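Refitting the small cabinet, part two

In the last post I had the door off and was complaining about the hinge screws. Those are replaced now. Gleice Guimarães wrote in to suggest a slightly longer screw of the same gauge, and that was the right call: the original ones had about two turns of bite left in them.

The door goes back on in this order. Fix both hinges to the door first, with the cabinet on its back. Hang the upper one on the frame, leave it a half turn loose, then do the lower. Stand the cabinet up before tightening anything. Mine sat 63 mm off the vertical reference line at the handle side, against 61 at the hinge side, and a quarter turn at the lower hinge took that out.

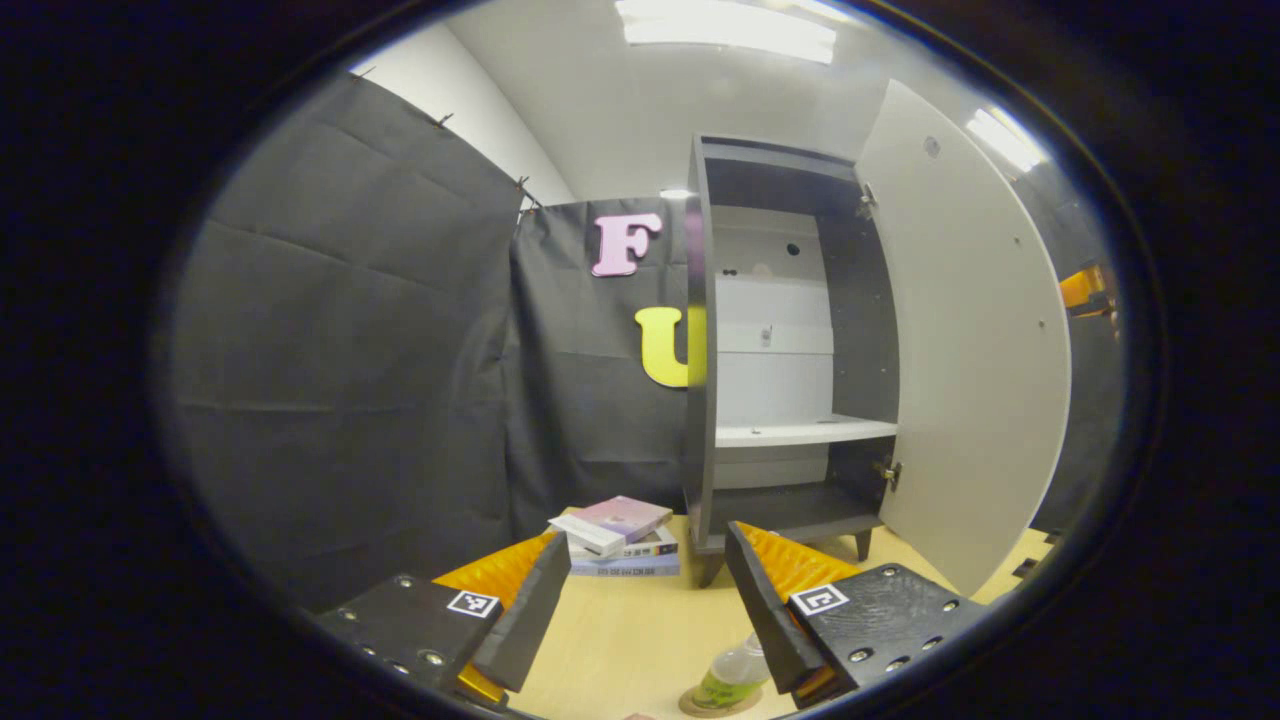

The shelf is the part I keep changing my mind about. The side wall is drilled with peg holes, so height is a free choice, and I have settled on low. It leaves a short compartment underneath for flat things and one tall space above for bottles and the Barard tins, the largest of which is 189 mm with the lid on. With the shelf any higher they go in only at an angle.

The hole in the back panel stays open for now. I had planned to run a cord through it for the Flavell lamp, but the plug won't pass and I don't want to cut it off and rewire it. Adalberto Brandão says a file and ten minutes would solve this. He may be right. I would sooner try a smaller plug.

Door swing: mine opens well past 90 degrees, so allow for that if the cabinet is going beside a wall. The legs are short and tapered and don't adjust. On an uneven surface, put felt under the low one and check the door gap again afterward.

Still to do: a catch for the door, and a second shelf if I can find one in the same white.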